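Moving House Between Mirton and Brosley: Notes on Packing the Kitchen

10 January 2021 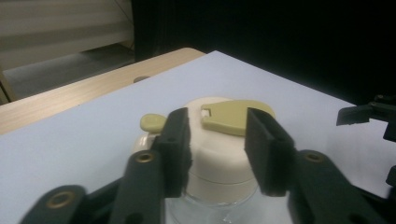 When should the packing of a kitchen begin? Two weeks before the date of the move is sufficient for most households, provided that the cupboards used least often are emptied first and the kettle is left until the final morning.

The move described in these notes took place last June, from a second-floor flat in Mirton to a terraced house in Brosley. Several readers of this blog have since written to ask how the kitchen was managed, and the present post is intended to answer them together. It does not deal with furniture, which was the subject of an earlier entry.

Kitchens are generally left too late. The contents are small, heavy and in daily use, and a single cupboard may fill more boxes than a whole wardrobe. In this case the work began with the top shelves, where the cake tins, the fish kettle and the preserving pan were kept. None of these had been needed since the winter. They were wrapped, boxed and stacked in the hall by the end of the first evening.

Dry goods were treated separately. Flour, rice, lentils and sugar travel badly in paper bags, and it is recommended that they be moved into containers with firm lids or else eaten before the day. A modest plan of meals was drawn up for the purpose and was followed with reasonable success, although there was a good deal of barley soup. Spices were sorted at the same time. Those without any remaining smell were thrown away, including a quantity of ground ginger bought for a Christmas that the author can no longer place.

Glass and china require more patience. Plates should be stood on their edges and not laid flat. Cups should be wrapped one at a time, with the handle covered twice, and no box of china should be filled beyond what one person can lift without complaint. Old newspaper is suitable for most purposes but leaves ink on pale glazes, and everything so wrapped had to be washed on arrival. Tea towels and pillowcases proved a better choice for the best pieces and had to be moved in any event.

Three firms were asked for a price. Hellwig quoted 740 pounds for the full load, which included the loan of boxes, and was engaged on that basis. The crew arrived at the stated hour and worked steadily. One casserole lid was broken. The firm accepted responsibility for it the same afternoon, and the matter was settled by letter.

Labelling deserves particular mention. Each box was marked on the side as well as the top, with the name of the room and a short list of the contents. The word "miscellaneous" was used on one box only. It was the last to be opened and contained the tin opener, two candles, the spare keys to the Mirton flat and the instructions for the oven left behind there. The keys were returned by post.

On arrival in Brosley the new kitchen was found to have fewer cupboards than the agent's plan suggested. The Losholm shelving unit, formerly used for books, was placed beside the back door and now holds the pans. It is 100 centimetres wide and fits the wall with very little to spare. A permanent larder remains under consideration, subject to the cost of the damp work in the front room.

Readers who are preparing for a move of their own may wish to note that the Brosley tip currently requires a booking for cardboard. Flattened boxes in good condition can also be offered to neighbours, and those from this move went to a family four doors along.

A further post will deal with the garden shed.

This website uses cookies to improve your visit. By continuing to browse you agree to their use. Accept | Read more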